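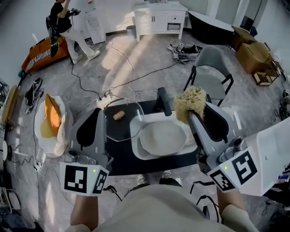 Right, I've been threatening to do this for ages, so: a thread on learning to bake rye bread, from someone who was rubbish at it until April and is now completely hooked.

First thing. Forget everything you know about wheat dough. I spent weeks trying to knead rye into a smooth ball and all I got was a worktop covered in grey cement. You stir it. With a spoon! It should look like wet mortar and you should feel slightly worried.

The starter. Mine came in a jam jar from Ulla Grønli, who has kept hers going for 18 years and feeds it nothing but wholegrain rye and tap water. I'd read all sorts about bottled water and special jars. Hers lives next to the kettle and gets fed when she remembers.

Feed it the night before. Two spoons of starter, a mug of flour, warm water until it's like porridge, lid on loosely, bed. By 7 in the morning it smells of apples and has little craters all over the top. I still get excited lifting the lid.

Scald your seeds! Boiling water over linseed and sunflower, leave them overnight next to the starter. Marit Boström put me on to this and my loaves went from dry on day three to lovely and damp all week.

Water. My recipe says 70 per cent and I think that's mean. Wholegrain rye drinks and drinks. I keep adding splashes until the spoon leaves a trail that slowly closes up. Write down what you used, though, or you'll never get the same loaf again (ask me how I know).

Tins. I bought 2 secondhand ones at the market in Narnville, long and narrow with straight sides, a bit battered. Butter them well and then dust with rye flour, right into the corners. Smooth the top with a wet hand – so satisfying.

When to bake: look for pinprick holes on the surface. A few dotted about and it's time. If the whole top looks like a crumpet you've waited too long, and the middle will sink. Still makes great toast.

Hot oven to begin with, then turn it down and give it a good long while. I always think it's done before it is. Pale rye is sad rye.

Now the hard bit. DO NOT CUT IT. I know. It smells unbelievable. Wrap it in a tea towel and leave it until tomorrow, otherwise the knife comes out covered in glue and the slices clump together. I have ruined three loaves by being greedy.

Best topping so far: cold butter, sliced boiled egg, loads of chives. Girish Tomar swears by peanut butter and lime pickle, and I was ready to laugh at him, but I've had it for lunch every day since.

Next up is a caraway one with a bit of black treacle. If anyone has a caraway loaf they love, please send it over – I've got a bubbling jar and a free evening!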